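Loudness and the Television Score Album

29 Jan 2022

Soundtrack albums from television are mastered too loud. I have held this view for a long time, and the batch of releases that reached me in December did nothing to change it.

The clearest case is Tapia, the six-part drama whose score came out on the Drastora label. In the broadcast mix the music sits under speech. The low strings enter softly, and the cue has room to grow when the dialogue stops. On the album the same cue starts near its final level and stays there. The crescendo is still written in the parts, and the players can be heard working harder, but the meter barely moves.

Labels defend the practice on two grounds. The first is that listeners use phones and cars, where quiet passages are lost. The second is that a short cue must make its point quickly. The first argument is weak. Most playback software now evens out level between tracks, so a loud master is simply turned down and keeps only the damage.

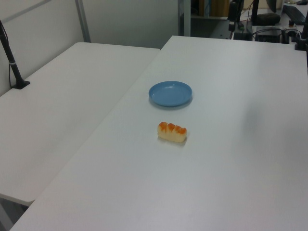
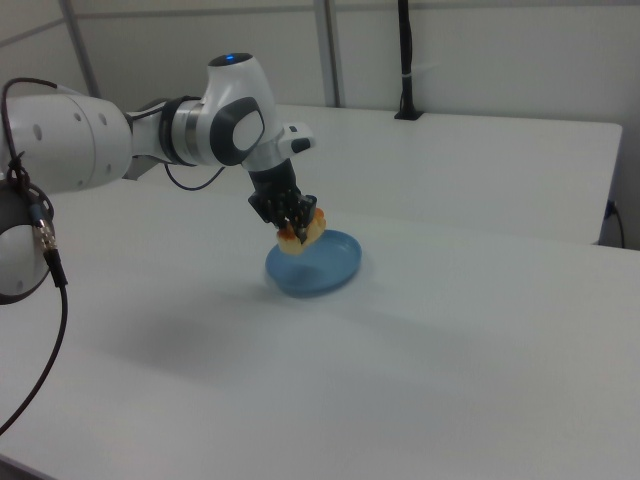

The second argument deserves more attention. A television cue can run under a minute, and an album of 80 such cues is tiring in any form. Compression does not fix this. Editing does. The Ukgate album joined its fragments into 10 longer tracks, with the key changes handled by short bridges, and it was mastered with its quiet passages left alone. It is the better record, although Tapia has the better themes.

Udent, which pressed the vinyl edition of Ukgate in a run of 564 copies, cut it at a modest level. Surface noise is audible in the solo piano tracks. I accept that cost.

My request to labels is limited. Print the measured loudness on the sleeve, next to the recording credits. Where a separate download master exists, say so. Buyers who want the louder version can then choose it, and the rest of us can stop guessing from the waveform.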